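Jornivley Outdoor
Home > Boats > Trolleys & Moving > Ondo Canoe Trolley

Ondo Canoe Trolley
£138 not any more. Now £38 off, price shows in basket.
In stock. Order by 2pm, goes out same day. Friday orders go out Friday if you're quick.

Folding trolley for open canoes and most kayaks. Two wheels, two padded arms, one strap, a kickstand. Goes under the boat just back of the middle, strap over the top, pick up the bow and walk. Good for car park to water, good for getting round a lock, fine on a towpath. Not for towing behind a bike. People do ask. Please don't.

This is the second version. Old one had the short kickstand that sank in anything softer than tarmac. New one has a wider foot and stays up while you load on your own, which was the main moan in the reviews and fair enough.

What you get
Frame, folded
Pair of wheels with pins
Strap, long one
Two spare pins (you will lose one)
Drawstring bag

Sizes and wieghts
Wheels: 15 inch, air filled
Arms: padded, 38 cm long
Folded: fits in the boat behind the stern seat on most canoes, wheels off
Max load: see the sticker on the frame, includes whatever you've left in the boat

Wheels
Air filled as standard. Softer over stones and roots, roll nicely on grass. Pump them up to what it says on the sidewall and no more, they're small tyres and go hard fast. Let a bit out for sand. Solid wheels are an extra, same pins, swap in a minute. Heavier and they rattle on gravel but you never have to think about thorns. We sell plenty of both. Canal people tend to go solid, beach people tend to go air.

Will it fit my boat?
Open canoes, yes, pretty much all of them. Touring kayaks, yes. Sit-on-tops, yes if the hull's fairly flat, some of the deep-keeled fishing ones want to twist on the arms. Paddleboards, no, get the Istano board cart instead, wider cradle and no metal near the rail. Rowing skiffs, ask us first and tell us the beam.

Loading it on your own
Kickstand down. Lift the stern, swing it over, set it on the arms. Go round the front and check it's sitting straight. Strap over, through the buckle, pull down not sideways. Twist in the strap is fine, stops it humming. Kickstand up before you move off or it'll catch on the first kerb.

If the bow feels heavy, trolley's too far back. If it wants to tip up behind you, too far forward. Shift it a hand's width and try again. Heavy bags over the wheels, not up in the bow.

Steep slipways: go down backwards, boat above you is a bad idea. Two people if it's wet.

From customers
"Used it all July on the Wye, got round every awkward bit without unloading. Bag is a bit small." Four stars.
"Wheels came off the old one, these pins are better." Five stars.
"Strap could be longer for a big tandem with a spraydeck on." Three stars. We've since made the strap longer, yours will have it.

Delivery and returns
UK mainland free. Highlands and islands extra, works it out at checkout. Returns 14 days, unused, in the bag, tags on. Used on the beach once and rinsed doesn't count as unused, sorry. Frame guaranteed 18 months, tyres and strap aren't covered for wear. Keep your order email.

Goes with
Mikuš hand pump, short hose, fits the valve
Solid wheels, pair
Spare strap
Bow line, floating
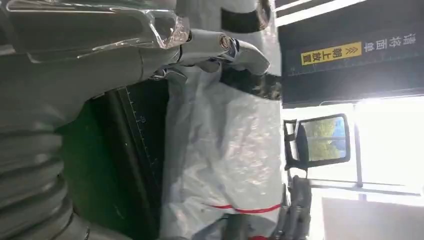
CARE & SPARES

Rinse with fresh water after the sea. Every time, specially round the axle. Pins out, wipe, drop of oil, pins back. Don't jet wash the hubs, it pushes the grease out.

Arm pads slide off for a wash, cold water, drip dry. They go on tight so wet the tube a little first. Pads, pins, tubes, tyres and buckles all sold seperately, usually in stock. Frame parts to order only.

Store it out of the sun with the tyres half up. If the kickstand goes floppy it's the bolt on the left side, nip it up with a spanner, not too hard.

Something missing? Email with your order number and a photo of the bit next to it.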